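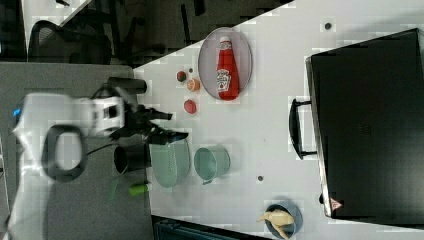

torquewrench_jr: you're blaming the fingers when it's your camera mount. I ran the Woslow two-finger for a whole winter and the only time it fumbled bottles was when my calibration had drifted. Redo that first, then spend money.

gritty_bearing wrote:
OK fair, but I did redo it! Twice. Same result both times, it comes in nice and square and then pinches the ketchup bottle too far toward the cap, and off it rolls. The Drusidari fingers on the same arm, same plate, same speed, don't do that nearly as much. I'm not selling anything, I just have both on the bench this month and figured people would want to hear it before they drop 2000 on a kit.

pallet_jackie wrote:
What width are you opening to on approach? I had to add 7 mm to mine or the tips would nudge anything round before they closed. Little toy food is the worst for this, the flat ones especially (mine skate all over a white tabletop).

gritty_bearing wrote:
I left it at the default, so that's a good thing to try, thanks. And yeah, the flat pieces are a pain with either gripper. I'd rather pick up the bottle all day long. The banana in the bowl is easy because the end sticks out over the rim and you can just grab that.

Posted 6/8/20
Filed under: Grippers & End Effectors, Arms, Bench Tests
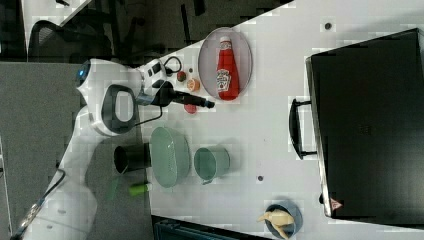 Narrow fingers on the arm, ketchup still on the plate.

torquewrench_jr wrote:
Still say it's the camera. With that much white table I'd bet your depth is garbage near the edge of the plate, and then of course it grabs in the wrong spot. Have you looked at the point cloud or are you just going by eye?

gritty_bearing wrote:
By eye mostly, guilty. But then why would the other fingers do better with the same bad depth??

torquewrench_jr wrote:
More forgiving tips. They hide the error, they don't fix it.

pallet_jackie wrote:
I mean, if they hide it well enough I'll take it lol. Not everyone wants to spend a weekend on calibration.

slow_servo wrote:
Jumping in because I went through this on a Stosdale arm. You're both kind of right. I fixed the camera and got better, swapped fingers and got better again. What helped most was the Nikolaidis controller, though, since it let me drop the closing speed to 200 on their scale. Stock was 523 and it just slapped things shut. Check yours before you order anything!

gritty_bearing wrote:
Huh, I never touched closing speed. Going to try that and the wider opening tonight, one at a time so I know which one did it, and I'll pull up the point cloud too so torquewrench can gloat.

We use cookies to remember your login and forum settings. By continuing to browse you agree to our cookie policy. Accept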